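# Toltthorpe folding table, reviewed by someone who didn't want one

I bought the Toltthorpe because the listing called it "the last laundry surface you'll need," and I have a low tolerance for that kind of sentence. My old setup was the bed. The bed works fine until you want to go to bed.

So, first the claims. The seller says it wipes clean, won't snag knits, stands level on any floor and gives you "boutique results at home." The first one is true. The second is true so far. The third is false on my floor, which slopes a little toward the window, and I had to put a folded piece of cardboard under one foot. The fourth depends on what kind of boutique you shop at.

Assembly took an evening. The instructions are a single sheet with drawings and no words, and two of the drawings show the same step from different sides. Riku Fukuda, my neighbor, came over to hold the legs and had opinions about the bolts. He thinks the Primis is better made for the money. I looked at the Primis in the store and it wobbled when I leaned on it, so we disagree.

The top is what you pay for. It has a warm reddish-brown grain and a smooth surface with a slight gloss. The listing photos made it look matte. I would have preferred matte, as the shine shows every streak if you wipe it in a hurry.

What I can say for the width is that you can spread a T-shirt out sideways and still have room for a finished pile in the back corner. That sounds like a low bar, but the Kikuchi I returned in the spring didn't clear it. Sleeves hung over both sides and the whole shirt slid off if you turned around.
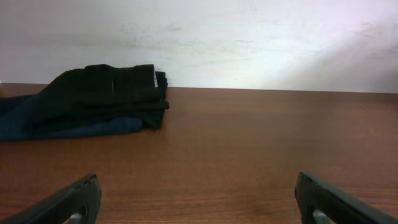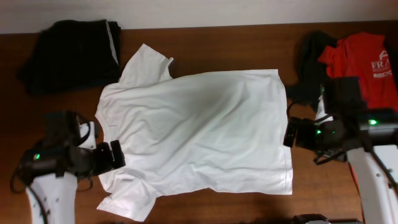
Now the smoothness, which reviewers keep praising. It cuts both ways. Thin cotton glides nicely when you're straightening it, and then it keeps gliding when you make the first fold. I end up pinning the collar with one hand. Heavier things stay where you put them. Jeans and towels are no trouble at all, but jeans and towels were no trouble on the bed either.

It also does nothing for wrinkles. I mention it only because one five-star review says shirts "come out looking pressed." Mine look like shirts that were folded on a table. If you want pressed, buy an iron.

The height is good. I'm on the tall side and my back doesn't complain after a full load. Setsuko Sugawara, who is a good deal shorter, tried it and said she'd want it lower, and the legs don't adjust. For this price they should.

One more gripe: the edges. They're squared off, fairly crisp, and right at hip level for me. I've walked into the front corner more than once. The seller offers soft corner covers made by Zindulari as an add-on, which strikes me as charging extra to fix your own design.

**Good:** easy to wipe, enough room for a shirt plus piles, solid once it's level

**Bad:** fixed height, shows streaks, light fabrics slide, hard corners, poor instructions

Would I buy it again? At full price, no. On sale, probably, and I'd skip the corner covers. It's a decent table with a silly description. I'm keeping mine, partly because it does get the laundry off the bed and partly because I threw out the box.

Three stars. I'll update in August if the finish starts to wear.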